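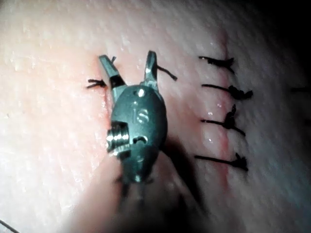
One reader wrote in to say that if the Lundix lander is so clever, it ought to be able to tell a rock from a lump of dried mud. We sympathize. So does the geology team, which spent most of February arguing over exactly that.

The lump in question sits at the foot of the Brirkeck slope. It is 14 centimeters across and gray, and it has the general charm of a stale dinner roll. Two passes with the laser gave two different answers. The first said basalt. The second said clay, with enough sulfur in it to ruin everyone's evening.

The drive planners, who would like to be somewhere else by now, have offered 9 more hours at this stop. After that the lander heads for the Phan ridge, 40 meters uphill, where the layers are thicker and the rocks are said to be more cooperative. They said that about this place too.

Comments

dustbunny: Fine, but has anyone tried poking it?

Regolith Ray: Basalt. I will not be taking questions.

mtv_44: Why does the sulfur always show up on the second pass?

Home | Missions | Newsletter | Archive | Contact

Recent items
Wheel wear: still fine, stop asking
The Werkard spectrometer gets a nap
What the dust did to our panels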